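适用场馆：Skov 体育馆主馆、北侧看台、东侧活动看台及外围通道
用途：赛季首个主场比赛日之前的全面检查，赛季中每月复查一次
本次检查：11月，上午进行，馆内无比赛，制冷和音响系统关闭
开放座位：3,000（活动看台全部展开）

结果一栏只填四种：合格、整改后合格、不合格、未查。填“未查”的必须写明什么时候补查。备注写现场看到的情况，推测另起一句。上一版表里有几处只打了勾，没有备注，这次都补了。

## 一、外围与入口

| 编号 | 检查内容 | 结果 | 备注 |
|---|---|---|---|
| 1.1 | 停车场至南门步行通道平整、无积水 | 整改后合格 | 靠自行车棚一段地砖松动，已重新铺设 |
| 1.2 | 排队区护栏连接牢固，末端有缓冲 | 合格 | |
| 1.3 | 安检桌不占用疏散宽度 | 不合格 | 见下方说明 |
| 1.4 | 南门、西门验票闸机断电后能自由推开 | 合格 | 逐台断电试过 |
| 1.5 | 室外照明，入口处及台阶 | 整改后合格 | 西门台阶左侧灯具更换 |
| 1.6 | 入场须知牌位置和内容 | 合格 | 背包尺寸规定已更新 |
| 1.7 | 消防车道标线清晰、无占用 | 合格 | 垃圾箱已移至卸货区 |

1.3 说明：按目前的摆法，安检桌打开以后，南门右侧门扇只能开到一半。桌子往外移到雨棚立柱之间就够用，但是雨天工作人员会自己往里挪，上赛季有两场都是这样。建议在地面贴定位线，并在雨棚外沿加挡雨帘。定位线贴好之前，南门按单侧门扇计算散场能力。

1.4 做断电试验时，西门最靠墙的一台推开后不能自动复位，需要手动拉回。不影响疏散，已通知 Jastero 在下次保养时处理。

客队球迷从西门单独进入，护栏围出的通道从大巴停靠点一直通到西门。通道中段留有一个工作人员出入口，插销装在外侧，从里面够不到。要求换成两侧都能打开的插销，换好以前该位置每场固定站一人。

## 二、固定看台（北侧）

| 编号 | 检查内容 | 结果 | 备注 |
|---|---|---|---|
| 2.1 | 座椅固定螺栓 | 整改后合格 | 松动的已全部拧紧，缺失的已补 |
| 2.2 | 座椅面板开裂、毛边 | 不合格 | 第六排有裂口，待换 |
| 2.3 | 踏步边缘防滑条 | 整改后合格 | 重贴三段 |
| 2.4 | 前排栏杆高度与稳固性 | 合格 | |
| 2.5 | 通道中间扶手 | 合格 | |
| 2.6 | 踏步侧灯 | 整改后合格 | 两处不亮，已修 |
| 2.7 | 排号、座号完整可读 | 不合格 | 79 号座位牌缺失 |
| 2.8 | 轮椅席及陪同席 | 合格 | 视线试坐过，前排站立时仍受遮挡 |
| 2.9 | 看台下方无杂物堆放 | 不合格 | 见下方说明 |

2.2 的裂口在座面前缘，手摸会刮。换件到货以前，该座位停售并用扎带把座面固定在竖起位置，不要用胶带。胶带一场比赛下来就会被撕掉。

2.7 座位牌是小事，可是每场都有人因为找不到座位站在通道里。请售票处先用打印的号码贴代替。

2.9 看台下方北角仍放着旧的广告板、几卷地胶和一组拆下来的球门网。这一处连续两次检查都写了。空间本身不是仓库，没有喷淋覆盖。要求在首个主场比赛日前全部清走，清走后上锁，钥匙放值班室。

2.8 轮椅席前面一排的座位目前正常出售。检查时请同事在前排站起来试过，后面基本看不到近端球门。处理办法有两个：前排不售，或者把轮椅平台加高。加高要重新核算坡道，赛季中来不及做，本赛季先按不售执行，票务系统里锁定。

## 三、活动看台（东侧）

活动看台由 Skusard 供应，展开后提供 400 个座位。今年夏天厂家来做过一次年度保养，保养记录在值班室蓝色文件夹里。下面各项是我们自己做的使用前检查，不能代替厂家保养，厂家保养也不能代替使用前检查。

| 编号 | 检查内容 | 结果 | 备注 |
|---|---|---|---|
| 3.1 | 展开、收拢全程运行平稳 | 整改后合格 | 第一次收拢时偏斜，清理轨迹后正常 |
| 3.2 | 各排锁定机构到位 | 合格 | 逐排目视并用手推 |
| 3.3 | 侧栏杆插入并上销 | 不合格 | 缺一根安全销 |
| 3.4 | 滚轮及地面轨迹 | 整改后合格 | 地面有碎胶粒 |
| 3.5 | 紧急停止按钮 | 合格 | 运行中按下，立即停止 |
| 3.6 | 操作时警示区域隔离 | 合格 | 锥桶和链条够用 |
| 3.7 | 座椅折叠机构 | 合格 | |
| 3.8 | 末排与墙体之间间隙封板 | 整改后合格 | 一块封板翘起，已固定 |
| 3.9 | 额定载荷标牌 | 合格 | 可读 |

3.1 偏斜的情况值得多写几句。展开没有问题，收到一半时南端比北端慢，操作员按停后重新展开，在南端第二组滚轮前面找到压扁的瓶盖和一些胶粒。清理以后连续做了三次展开和收拢，两端同步。以后每次操作前先把地面推一遍，推地用宽拖把，不用吹风机，吹风机会把东西吹到看台底下去。

3.3 缺的安全销不能用螺栓或铁丝代替。备件已向 Skusard 订购。没有到货之前，该侧最外一列不坐人，由引座员看守。

操作活动看台必须两个人，一个人在控制器旁，一个人在另一端看着地面，双方用对讲机，先说后动。控制器钥匙用完拔下。上赛季有一次钥匙留在控制器上过夜，这次检查时钥匙在值班室，登记本上有签字。

检查过程中还试了满载走动：请青年队和工作人员共 200 人坐上去，听口令起立、坐下，再由两侧通道同时离开。没有异常声响，侧栏杆摆动不明显。下场时中段有人从座椅之间直接往下跨，引座员喊了以后才停。这个动作比赛日一定会有人做，中段要加一名引座员。

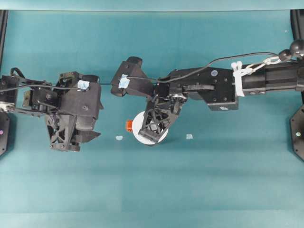
蓝绿色桌面上方，两侧黑色夹爪相对，中间留有窄缝。

下面几部分在下午做，灯光全部打开，音响做了十五分钟的满音量广播测试。广播测试时馆外通道也要有人听，上次漏了西侧厕所，这次补上。

## 四、比赛场地及缓冲区

| 编号 | 检查内容 | 结果 | 备注 |
|---|---|---|---|
| 4.1 | 地板表面无翘边、钉头、裂缝 | 整改后合格 | 东侧底线外一处翘边已压平 |
| 4.2 | 缓冲区内无硬质障碍物 | 不合格 | 摄像平台脚架侵入 |
| 4.3 | 球门固定装置 | 合格 | 两侧均拉拽试过 |
| 4.4 | 球门网无破洞、无外露挂钩 | 整改后合格 | 换下塑料挂钩两处 |
| 4.5 | 广告板接缝及棱角包边 | 不合格 | 包边脱落，长度不足一臂 |
| 4.6 | 球员席地面防滑、电线收纳 | 合格 | |
| 4.7 | 记录台电源与线缆 | 整改后合格 | 改走线槽 |
| 4.8 | 擦地人员位置及工具存放 | 合格 | 拖把杆不得平放 |

4.2 转播方希望把平台往前推，以便拍到近端底角。平台可以放，但脚架必须退到缓冲区以外，前移的部分只能靠镜头解决。已在地面用白色标记出界限，标记以内不放任何东西，包括记者的包和水瓶。请在赛前协调会上再讲一次。

4.5 广告板由 Aditz 搭建和拆除，包边也归他们。脱落位置在客队球员席正前方，是球员冲出边线时最容易碰到的地方。赛前不补好，这块板撤下，留空。

地板湿度和温度按场地日志读取，数值都在供应商给的范围之内，这里不重复抄。需要注意的是，除湿机开启后北门附近有冷凝水滴落，滴在走道上，没有滴到场地上。先放吸水垫，等空调检修时查保温层。

## 五、疏散与消防

| 编号 | 检查内容 | 结果 | 备注 |
|---|---|---|---|
| 5.1 | 各疏散门从内侧单手可开 | 整改后合格 | 东二门推杆发涩，已润滑 |
| 5.2 | 疏散指示灯，断电后保持点亮 | 合格 | 测试至规定时长 |
| 5.3 | 疏散通道净宽 | 不合格 | 小卖部冰柜占位 |
| 5.4 | 灭火器压力及铅封 | 合格 | |
| 5.5 | 消火栓箱可开、水带完好 | 合格 | 西侧一箱被海报遮住，已撕 |
| 5.6 | 火灾报警与广播联动 | 合格 | 音乐自动切断 |
| 5.7 | 疏散广播各区域可听清 | 不合格 | 西侧厕所听不清 |
| 5.8 | 集合点标识 | 合格 | |
| 5.9 | 防火门闭门器 | 整改后合格 | 器材室防火门不能完全关上，已调 |

5.3 冰柜往通道里伸出一截，中场休息排队的人又在冰柜外侧，剩下的宽度不够两个人并排走。把冰柜换到柜台内侧需要改插座位置，电工已看过，可以做。改好之前冰柜停用，饮料从柜台内出售。

5.7 在厕所里能听到有广播，听不出内容，干手机开着的时候连有没有广播都分不清。要求加装一只扬声器。加装之前，散场和疏散时由一名工作人员进去逐间通知，男女各一人。

5.6 联动测试时发现，音乐切断后，记录台的独立话筒仍然有声。记录台话筒不经过主控，接的是另一路功放。目前的办法是在记录台旁边贴提示：听到报警音立即关掉话筒。长远应并入主控，已列入夏季改造清单。

满座疏散时间按固定看台和活动看台分别计算，再加上站在走廊和小卖部的人。计算表附在值班室文件夹里。南门按单侧门扇计算以后，总时间仍在允许范围内，但余量比上赛季小，所以1.3要优先处理。

## 六、医疗与应急

| 编号 | 检查内容 | 结果 | 备注 |
|---|---|---|---|
| 6.1 | 自动体外除颤器，电量及电极片有效期 | 合格 | 电极片明年春季到期，提前订货 |
| 6.2 | 担架能通过球员通道转弯处 | 合格 | 实际抬过一次 |
| 6.3 | 医务室急救用品 | 整改后合格 | 补冰袋、弹性绷带 |
| 6.4 | 救护车停靠位 | 合格 | 比赛日由保安清空 |
| 6.5 | 医务人员与主控室通讯 | 不合格 | 医务室内对讲机信号差 |
| 6.6 | 看台医疗点标识 | 整改后合格 | 从座位上抬头可见 |

6.5 关上医务室门以后对讲机断续，开门正常。临时办法是在医务室加一部有线电话，号码贴在主控室桌面上。电话装好后必须从两头各打一次才能改为合格。

担架试抬时，球员通道转弯处贴墙放着两辆球车，抬担架的人需要侧身。球车移走以后没有问题。比赛日球车放在器材室里，热身结束就收回，不留在通道。

## 七、散场后检查

这一部分每个比赛日都要做，由当班主管填，填完放进值班室信箱，第二天上午汇总。

- [ ] 全部看台逐排走过，无人员滞留
- [ ] 厕所逐间查看
- [ ] 损坏的座椅挂红牌并记下排号座号
- [ ] 遗失物品登记，贵重物品锁入柜内
- [ ] 活动看台收拢前推地一遍
- [ ] 活动看台控制器钥匙归还并签字
- [ ] 小卖部电热设备断电
- [ ] 疏散门恢复上锁状态，外侧试拉
- [ ] 护栏收回，步行通道清空
- [ ] 比赛日事件记录填写完毕，没有事件也要写“无”

散场后半小时内不收活动看台。上赛季有球迷在场边等球员签名，看台已经开始动了，人还站在警示区里。现在规定签名区设在西侧，场地东半边清空以后才能拿钥匙。

## 八、未完成事项汇总

| 编号 | 事项 | 负责方 | 期限 | 未完成时的处理 |
|---|---|---|---|---|
| 1.3 | 安检桌定位线、挡雨帘 | 场馆 | 首个主场比赛日前 | 南门按单侧计算 |
| 西门通道 | 更换双侧可开插销 | Jastero | 首个主场比赛日前 | 固定站一人 |
| 2.2 | 更换座椅面板 | 场馆 | 到货即换 | 停售 |
| 2.7 | 补座位牌 | 场馆 | 下次月检前 | 临时号码贴 |
| 2.9 | 清空看台下方 | 场馆 | 首个主场比赛日前 | 不得开放该段看台 |
| 3.3 | 安全销 | Skusard | 到货即装 | 最外一列不坐人 |
| 4.2 | 摄像平台后移 | 转播方 | 赛前两小时 | 不搭建平台 |
| 4.5 | 广告板包边 | Aditz | 赛前两小时 | 撤板 |
| 5.3 | 冰柜移位 | 场馆、小卖部 | 下次月检前 | 冰柜停用 |
| 5.7 | 西侧厕所扬声器 | 场馆 | 下次月检前 | 人工通知 |
| 6.5 | 医务室有线电话 | 场馆 | 首个主场比赛日前 | 门保持打开并派人传话 |

期限写“首个主场比赛日前”的，最晚在开门前三小时复查，复查人不能是整改人。复查结果写在本表原来的行里，不另开新表。

有两点不在表内。一是南门外的公交站台在散场时挤满人，站台不归场馆管，但是人会退到我们的步行通道上，建议散场时把护栏向东多拉一段。二是客队球迷带鼓的问题，球队之间已经谈好允许带，鼓放在座位上，不放通道和踏步上，引座员按这个执行。

下次月检沿用本表编号，新增项目排在各部分末尾，旧编号不改。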